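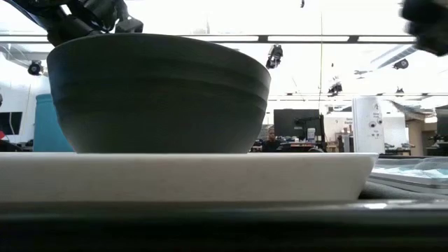
Every spring somebody asks me when they can stop doing the dishes. I spent 15 years managing the kitchen at Lomport, a residence hall that feeds 275 people at supper, and now I write about kitchen equipment, so I get the question more than most. My answer is still no date.

Look at what the job is. A dishwashing machine does the washing, and has for a long time. The work left over is the carrying: scraping, stacking, setting out, putting back. A bowl is wide at the top and narrow at the base, so there is no flat side to grab. A plate lying flat leaves almost nothing to get a finger under. A fork is thin and shiny. A person handles all of these in a minute while talking about something else.

Robot arms can do parts of this now. They can take a plate by the rim. I don't want to wave that away, and ten years ago I would have bet against it.
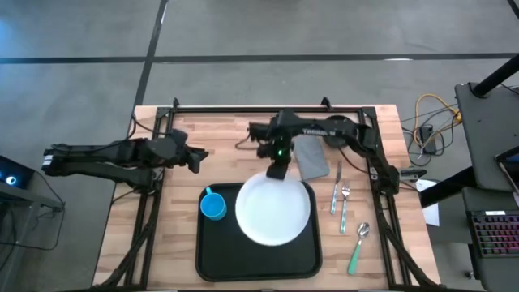 Plate, cup, tray and cutlery, with a two-armed setup at the table.

But a plate by the rim is one step. Setting a tray takes a lot of steps, and a kitchen job is judged on all of them. At Lomport we lost a dish now and then and swept it up. If a machine gets 200 trays right and drops the next one on the floor, I still need a person standing there with a broom, and I am paying for both.

Seraina Ortner, who ran the night shift with me, thinks I am too strict. She says a slow machine working from midnight to six would be fine, because the cupboards don't care how long it takes. She has a point about homes too. I would accept slow. I would not accept having to watch it.

So my test is a dull one. Leave the dirty supper things on the counter, go to bed, and find them in the right cupboard in the morning. Until I see that done in an ordinary kitchen, I'll keep buying dish gloves.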